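Chapter 10
Rumour, Hoax and Public Belief 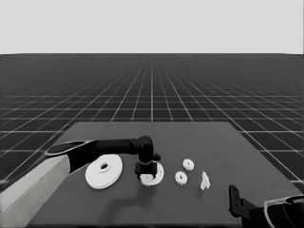 One reader of the draft objected that a hoax and a rumour are the same thing once enough voters repeat them. The distinction is kept in this chapter. A hoax has an author who knows it to be false - a rumour may have none. Section 10.1 defines both terms. Section 10.2 applies them to the Clarkholm ballot survey, in which 1,008 residents were interviewed in January and 47 were interviewed again.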